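How to set a standing desk to the right height

Most people set a standing desk once, on the day it arrives, and never touch it again. If your shoulders ache by lunchtime or you keep leaning on your elbows, the height is probably wrong. You need a tape measure, a pencil and the shoes you normally work in.

These steps were written for the Kerton desk, but they work for any model with an electric or crank frame.
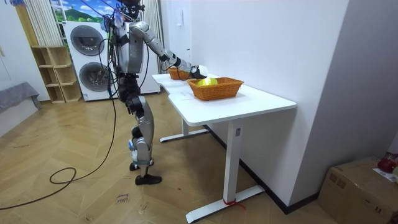
BEFORE YOU START

Take everything heavy off the top. Check that nothing is stored under the desk and that the mains lead has enough slack to reach the socket at full height. If the desk has been moved lately, push down on each corner in turn. Any rocking should be cured at the feet first.

Finding your standing height

1. Stand up straight with your arms loose at your sides.
2. Bend your elbows to a right angle.
3. Ask someone to measure from the floor to the underside of your forearm. Olumide Nnaji, who edits these pages, does it alone by marking the wall with a pencil.
4. Take off the thickness of your keyboard.
5. Raise the desk until the top surface matches that figure.

Type for a few minutes. Your wrists should be flat and your shoulders down. If they creep up, lower the desk a little and try again.

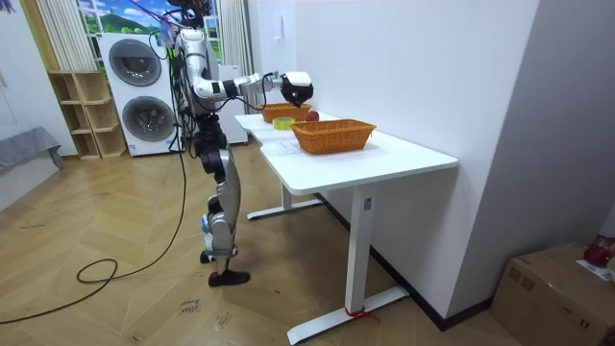

Should I measure with my shoes on or off?
Measure in whatever you wear while working. Thick soles can lift you by a couple of centimetres, and that is enough to bend your wrists. If you swap between shoes and slippers, save a separate setting for each.

Saving the height

On a Kerton handset, hold M until the display flashes, then press the number you want. Plandau handsets do it the other way round - number first, then M. Crank desks have no memory, so put a strip of tape on the inside of the leg and mark it in pencil.

Repeat the steps sitting down, with your feet flat on the floor, and save that as well. 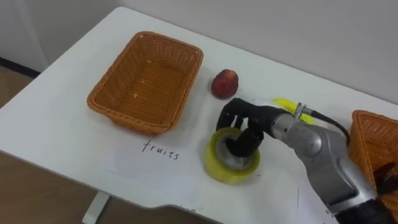
Once both heights are saved, run the desk up and down between them and listen. A steady hum is fine. Grinding or a jerk part of the way up usually means one leg has lost its place. Lower the desk as far as it will go, keep the down button pressed for 13 seconds and let go. The handset should show its lowest reading again.

Check the frame bolts after 7 days and then every few months.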